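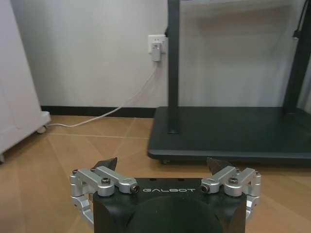

Wrist view with the gripper open and nothing held between its fingers.

**Stometti cropping** (also *gap-first training* in the older notes) is a way of teaching a robot to handle thin, floppy stuff using mostly what its wrist camera sees in the gap between its own fingers. I've been keeping this entry in our lab wiki since the first write-up, so forgive the chatty tone. The name comes from the Stometti toolkit, where the cropping code first lived, and it stuck even after the code moved over to Kikis.

## Background

A wrist camera is a lovely thing to have until you look at what it fills up with. A fair bit of every picture is the gripper itself, and most of the remainder is wall, floor, power cords and whatever furniture happens to be parked nearby. A policy trained on whole pictures will happily learn that a certain patch of wall means "close now". Morenike Uzor noticed this when a policy that had behaved beautifully all January fell to pieces after someone moved a stand to the other side of the room (I was the someone).

Her first fix was to blur everything outside the gap. That helped with the wall problem but made the robot hopeless at finding a bin in the first place, which you'd sort of want it to do.

## Method

The version we use now has two stages, and the policy gets a different picture in each.

1. **Approach.** The policy sees the whole wrist view, shrunk down, along with the joint positions. It only has to get the fingertips somewhere sensible near the target.
2. **Gap.** Once the arm slows below a set speed, the input switches to a square crop centred between the fingertips, at full resolution. The finger opening goes in as a single number.

The switch is one-way unless the grasp is abandoned, in which case the arm backs off and approach starts over. Ayodele Okeke tried letting the policy choose its own switching moment, and it dithered back and forth right at the rim of the bin – great fun to watch, no use at all for taking out the rubbish.

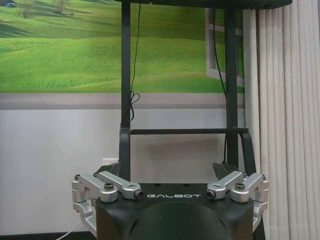 During approach we also shuffle the backgrounds. Each demonstration is copied with the colours shifted and the upper part of the picture swapped for the upper part of another one, so the policy can't lean on a particular bit of wall. The gap crop is left alone apart from brightness, and I'd be careful about changing that. Black plastic on a dark gripper doesn't give you much to work with beyond its shine, and heavy colour changes wash the shine right out.

## Training data

The current set has 700 demonstrations, all of them done by teleoperation. Most are bin bags: pinching the folded-over edge, gathering it, lifting it. The others are tea towels and shopping bags, put in so the thing doesn't decide that the entire world is shiny and black. Operators were asked to include fumbles and to carry on through them, and I think that mattered more than anything clever we did with the network. Obi, our teleop software, marks each spot where the operator reopened the fingers, and those stretches get sampled more often in training.

## Results

On the bag pinch, in a room the policy hadn't trained in, we ran 60 attempts with each version. The whole-picture policy failed on 13 of them and the cropped one on eight. It's a nice improvement and a modest one, and please don't quote it as a breakthrough (someone did, at a workshop, and I had to sit there). Most of the remaining failures were pinches that took in the bin's rim as well as the bag.
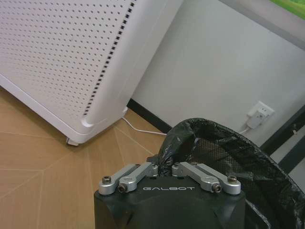 Mesh bins are their own little headache. When the bag is thin the grid shows through it, and the gap crop picks up the grid as texture on the plastic. Morenike reckons the policy uses it as a rough depth cue, since the pattern gets coarser as the gripper comes in. Ayodele thinks it's simply noise the policy has learned to put up with. We've argued it out over more than one lunch, and the test that would settle it (same bag, solid bin) is still on the to-do list.

## Limitations

- Clear bags don't work well at all.
- The crop position assumes a calibrated camera. If the mount gets knocked, recalibrate before you blame the policy.
- The speed threshold was tuned by hand on one arm and will need retuning on yours.

## Related work in our group

*Skasovora* is the follow-on project, which adds fingertip force to the gap stage so the arm can tell a layer of plastic from a layer of plastic plus rim. It shares the Kikis code base but has its own entry, and the crop settings there are different, so don't copy them across.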